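Tuning the gripper handoff for two-arm box folding

Part 3 of the Prarden setup notes. Last updated April 4, 2020

By now you should have both arms homed, the overhead camera calibrated, and the two wrist cameras publishing. If any of those is missing, go back to Part 2. The steps on this page assume all three streams share one clock.

We are going to write the piece of the controller that decides when one arm may let go and the other may take over. In Prarden this lives in the coordinator, a small state machine that sits above the two arm controllers. The arm controllers know nothing about each other.

Step 1. Set up the states

Open coordinator.yaml and define five states for each arm: idle, approach, contact, hold and release. Leave the default timeouts alone for now. The only rule you need to add is that an arm can't enter release while the other arm is in idle or approach. Put it under the guards section:

guards:
 release: other_arm in [contact, hold]

Save and run prarden check. It prints any state you can get into and can't get out of. Fix those before you go on.

Step 2. Get the blank pose from the overhead view

The overhead camera is used once per fold, before either arm moves in. The Qaisi detector looks for the outline of the cardboard and the score lines, and returns a pose plus a list of panels. Each panel is marked flat, raised or unknown. For a first test, start with the rear panel up and the rest of the blank flat, with both grippers parked off to the sides so they don't cover the corners.
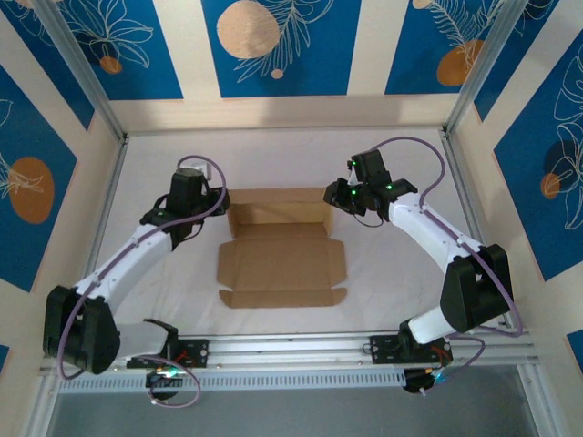
Folke Eide wrote in to say that with tan board on a white surface he gets a clean outline every time, but the score lines drop out as soon as the cover sheet has wrinkles in it, and the detector then reports the wrinkles as folds. Setting min_line_length to 70 pixels cleared it up for him. We have since made that the default. If you are on an older config, add the line yourself.

Check the result with prarden show panels. Unknown panels are fine as long as they aren't the one you plan to grasp next.

Step 3. Choose who grasps first

Each fold has a lead arm and a support arm. The lead arm does the pushing and the support arm keeps the blank from sliding. Set the lead per fold in folds.yaml. If you leave it blank, the planner picks whichever arm has the shorter path, and that can change from one run to the next. This makes logs hard to compare, so set it by hand while you are testing.

Start the planner with a clearance of 38 mm between the two wrists. You can bring this down later. Below 14 mm our planner starts to return paths that pass the collision check and still look too close to watch comfortably.

Step 4. Switch to the wrist cameras

Once an arm enters approach, the overhead pose is only a starting guess. The other gripper often hides the edge you care about, and the board flexes when it is pushed. From this point on, the coordinator reads the edge line from the wrist camera of whichever arm is closer to the panel.

Two things to set here. First, mask the camera's own fingers. They stay in the lower corners of the view and have strong edges of their own. Run prarden mask with the gripper fully open, then again fully closed, and keep the union of the two. Second, turn on other_gripper so that the second arm's fingertips are tracked as their own object and don't get merged with the top edge of the box.
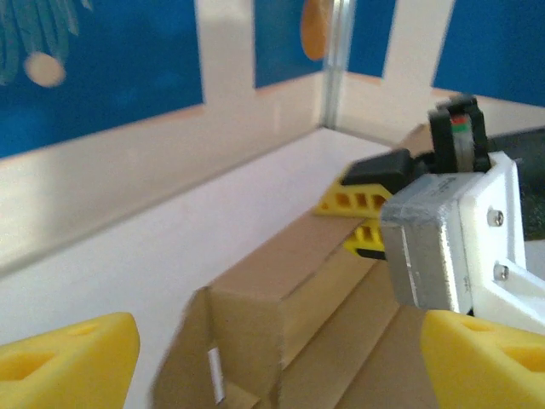

The tracker needs both the edge and the other fingertips before it reports a distance. If it loses either one, it holds the last value for five camera cycles and then sends a stop to both arms. Don't raise that number to get rid of stops. Look at the mask first.

Step 5. Log a run and read it back

Record a full fold with prarden log --all. Open the file in Flirance and put the two state tracks one above the other. You want to see the support arm reach contact before the lead arm leaves hold. A gap between them means the guard from Step 1 isn't loaded, usually a matter of indentation.

One of our early logs stopped at cycle 2,079 with both arms in hold, each waiting for the other. Chantal Boychuk added the tie-break that is now in the coordinator: on a double hold, the lead arm moves first. You can turn it off with tie_break: none if you want to handle it in your own code.

Part 4 covers force limits and the closing flap.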